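A Square Tin, a Pink Comforter and the End of My Junk Drawer: Six Months With the Rurkeo Square

Posted November 2018 in Small Storage
Print this | E-mail this | 500 shares | 2 comments

I didn't go looking for a tin. I went looking for one of those bamboo drawer organizers with the sliding dividers, and the one I wanted was out of stock, and then the site did that thing where it shows you what other people bought instead and there was the Rurkeo Square in gold. I'm weak for gold. I'm also weak for anything with rounded corners and a lid, so it went in the cart along with a second one for my sister, and that was back in May.

Readers who've been with me a while know about the bedside drawer. For anybody new: it's the top drawer of a nightstand my aunt gave me, it sticks in humid weather, and everything I own that's smaller than a sandwich ends up in it. Batteries, combs, hair ties, receipts, toys that belong to my nephew, toys that (fine) belong to me. I have tried shoeboxes. I have tried zip bags. I tried a silverware tray once and it slid back and forth every time I opened the drawer and made a noise like a train.

So, the tin. I've now been through six months of regular use and one full clean-out with it, and I have opinions!

What you get

The Rurkeo Square comes in a plain box with a sheet of tissue paper and no instructions, which suits me because it's a tin. Mine is the gold metallic finish. It also comes in a green they call Rako and a matte black, and my sister swapped hers for the black one and says it shows every fingerprint. The gold does not, or at least it hides them in the shine. The blue label strip across the front was a surprise, since the product page showed a bare one. I thought about peeling it and decided I like it. It makes the thing look like it once held very good cookies.

The lid is a lift-off, no hinge. I prefer that. Hinged tins always go at the hinge, and then you've got a lid and a box that used to be friends. This one sits down with a nice soft thunk and stays put when you pick the tin up by its sides. If you pick it up by the lid you'll get the lid. I've done it twice, both times over tile.

No smell, either. I mention it because I had a tin from Dinis a couple of years ago (cute, round, little foxes on it) that smelled like a garage for an entire summer and made my hair ties smell like a garage too.

How I tested it

My system for reviewing storage is pretty simple. I dump whatever it is I'm trying to store onto the bed, I put the container in the middle, and I don't get to go to sleep until the bed is clear. It's a good motivator. I got the idea from Annatjie Ntuli, who used to run the home page at our local paper and once sorted her whole sewing room off a guest bed in one evening. I am slower than Annatjie.

The pink quilted comforter is the best sorting surface I've found, by the way. Things don't roll, and you can see dark stuff against it right away. The only downside is that small items sink into the stitching, and I've sat on a comb more than once. 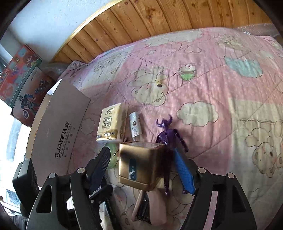

The gold tin out on the comforter with the tissues, the comb and the purple guy with the horns.

I keep four groups when I sort: goes in the tin, goes in the drawer loose, goes to another room, goes away. Tissues were always going to be drawer-loose. I love a soft pack of tissues by the bed and I get mine in a bundle from the Chinese grocery near the bus station, the kind with the little cartoons on the pack. They're thicker than the supermarket ones and they come out one at a time the way they're supposed to. They don't need a tin. They need to be where my hand lands at three in the morning in allergy season.

Bottles are trickier. A small one goes in the tin fine lying down, but I don't love lying a bottle down with anything I'd be sad to get wet. So bottles stand in the front corner of the drawer now, next to the tissues, and that's worked out well enough that I've stopped thinking about it.

Combs. Okay. I had hoped the tin would take a comb, and a folding one would be no trouble, but a long narrow one has to go in corner to corner and then it's sort of bossing everything else around. I gave up and let the comb live beside the tin. If you have a pocket comb you're in business.

Then there's the action figure. He's purple, he's got two big horns, and every joint he has bends. My nephew leaves him at my place on purpose so that he has a reason to come back for him, and I'm not about to complain about that. I tried to fold him into the tin, knees to chin, and he does sort of go if you're patient, but the horns push the lid up and I felt bad about it. He's been given the windowsill. He seems happier there.

What the tin is great at

Little stuff. Really little stuff! Keys you aren't sure about, spare buttons, earring backs, those tiny screws that come with everything, SIM card pokers, the one hex key you'll need again. All of that used to live at the bottom of the drawer in a layer, like sediment, and I'd find it with my fingertips in the dark. Now it's in one place and I can carry that place to the kitchen table when I need something out of it.

The rounded corners turned out to matter more than I expected. In a box with sharp corners the small stuff wedges in and you have to dig with a fingernail. In this one you can tilt it and everything slides up the side to meet you. I also lined mine with a scrap of felt, and that took care of the rattling. Cut the felt a bit smaller than the bottom or it rides up in the corners and looks sloppy.

It stacks too, in theory. I only have the one, but my sister bought another black one after complaining about the first (she's like that) and hers sit on top of each other without sliding. There's a shallow lip on the lid that does the work.

What I don't love

There's no divider. Swanepoel makes a similar tin, a bit taller, with a cross-shaped insert you can lift out, and if I'd seen that one first I might have bought it. I've borrowed one from my neighbor Štěpánka Zelenák to compare and the insert is flimsy, but it does the job of keeping buttons away from batteries. In the Rurkeo I ended up using a couple of paper muffin cups, and they look a little silly and work fine.

The finish will scratch. I've got one long mark on the bottom from dragging it across the dresser and a smaller one on the lid that I can't explain. They don't bother me, but if you want it for a gift or for out on a shelf, put some felt dots under it on day one.

And the price has crept up. I paid less than I would for lunch, and when I looked again last week it was a nicer lunch, with dessert. Still okay for what it is. I wouldn't go much higher.

Who should get it

If your trouble is tiny things, yes, go ahead. If your trouble is medium things (chargers, hairbrushes, bottles, figures with horns) you want a tray or a deeper box, and this is going to frustrate you. I think a lot of bad reviews for tins come from people asking them to be drawers. I was one of those people for the whole first evening.

I'm keeping mine, and it's been promoted from inside the drawer to on top of the nightstand, because I got tired of the drawer sticking every time I wanted a button. My next project is the drawer itself. Joar Söderlund down at the hardware store says to rub the runners with a candle stub, so I've got a candle stub in the tin.

I gave it four out of five. The missing point is for the divider.

Share this post | Print this | E-mail this

2 comments

Shireen Msimang
I have the green one and use it for tea bags! They fit standing up in two rows and the lid keeps them fresh. Mine had a label strip too, a silver one. I peeled it and it left sticky all over, so leave yours alone. A little cooking oil on a rag took it off in the end.

Štěpánka Zelenák
You can keep the Swanepoel till the weekend but I do want it back, my thread is in a cereal bowl. Also the candle trick works. I did all the drawers in the hallway dresser that way and they still run fine.

Related posts
Shoebox or Basket? The Hall Closet, Part Two
Felt Dots, Cork Dots, Rubber Dots: What Sticks
The Dinis Fox Tin, Revisited (It Still Smells)
A Silverware Tray Where It Doesn't Belong
Most read this month: Folding a Fitted Sheet on Your Own (1,121 views)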